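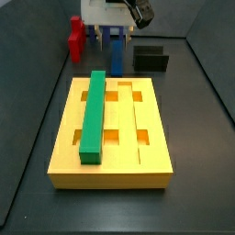
¿Cómo sabe un robot dónde está cada pieza antes de agarrarla?

Lo sabe gracias a la calibración: antes de empezar a trabajar, una persona le enseña al robot unos cuantos puntos de su mesa, y con esos puntos el robot calcula todos los demás.

Imagina que entras en tu habitación con los ojos cerrados. Seguro que encuentras la cama, porque llevas un mapa en la cabeza. ¡Un brazo robótico también lleva un mapa! El suyo está hecho de números. Cada lugar de la mesa tiene tres: uno dice cuánto hay que ir a la derecha o a la izquierda, otro cuánto hay que ir hacia delante o hacia atrás y el tercero cuánto hay que subir o bajar. Esos números se llaman coordenadas, y si has jugado alguna vez a hundir la flota ya sabes usar dos de ellas.

Nuestro robot se llama Trokik y su trabajo consiste en montar bloques de colores. Al sitio donde trabaja un robot, con su mesa, sus paredes y sus piezas, se le llama celda (no tiene nada que ver con una cárcel, aunque suene un poco así). Vamos a ver cómo se prepara una celda y cómo se cuida, que es una parte estupenda de la robótica y de la que se habla muy poco.

Primero, la mesa y la base

La pieza más importante de este montaje es una tabla amarilla con huecos rectangulares y una ranura larga. Es la base, y sobre ella van encajando las barras. La ranura tiene que ser un poquito más ancha que la barra. Si fuera exactamente igual de ancha, la barra se atascaría. Si fuera mucho más ancha, bailaría dentro como un lápiz en una caja de zapatos. A ese espacio de más los ingenieros lo llaman holgura, y pasan mucho tiempo pensando en él.

Antes de arrancar se limpia la mesa con un paño seco. ¿Por qué tanto cuidado? Pues porque una miga debajo de la base la levanta por un lado, y entonces el mapa de números ya no coincide con la mesa de verdad. Tú notarías enseguida que la tabla está torcida. Trokik hace caso a sus números y baja la barra justo donde le dijeron, ¡aunque allí ya no esté la ranura!

Después, los cinco puntos

Ahora llega la calibración. En la celda de Trokik se usan 5 puntos: las cuatro esquinas de la zona de trabajo y uno en el centro. La persona que prepara el robot lo mueve muy despacio hasta tocar el primer punto con una punta fina y le da a un botón que significa «recuerda esto». Luego va al segundo, y así hasta el último. El punto del centro sirve para comprobar la cuenta. Si el robot calcula que el centro está en un sitio y la punta dice que está en otro, hay que repetirlo todo desde el principio. Da un poco de rabia, pero se hace.

El programa que guarda el mapa se llama Kosell. Tiene una pantalla con dibujos de la mesa, y cada punto se pone verde cuando está bien medido.

La mano también se revisa

La mano de un robot se llama pinza. La de Trokik es de color negro y tiene unos dedos que se abren y se cierran. Como no tiene piel, no siente las cosas como tú, así que hay que decirle cuánta fuerza puede hacer. Si aprieta poco, la barra se le resbala. Si aprieta demasiado, puede marcar la pieza o cansar el motor.

Para revisarla se hace una prueba muy sencilla que puedes imitar en casa con una regla. Se agarra una barra, se levanta un palmo y se espera un rato mirando si se inclina. Si la barra se inclina, toca limpiar los dedos de la pinza, que con el uso cogen polvo y se vuelven resbaladizos.

¿Y cada cuánto se hace todo esto?

En el cuaderno de mantenimiento de la celda está apuntado así:

Cada mañana: pasar el paño y mirar que la base no se mueva.
Cada 900 piezas: limpiar los dedos de la pinza y hacer la prueba de la barra.
Cada vez que alguien mueve la mesa: calibrar otra vez los cinco puntos, ¡sin excusas!

El 2026-04-17 el contador de Trokik marcaba 2,171 piezas colocadas. ¿Te atreves a calcular cuántas limpiezas de pinza le habían tocado ya? Pista: divide y quédate solo con la parte entera.

Palabras para tu diccionario robot

Celda: el lugar donde trabaja un robot.
Calibrar: enseñarle al robot dónde están las cosas, midiendo.
Coordenadas: los números que dicen dónde está un punto.
Holgura: el espacio que se deja de más para que dos piezas encajen bien.
Pinza: la mano del robot.

Solución del cálculo: dos limpiezas. La tercera le toca al llegar a la pieza 2,700.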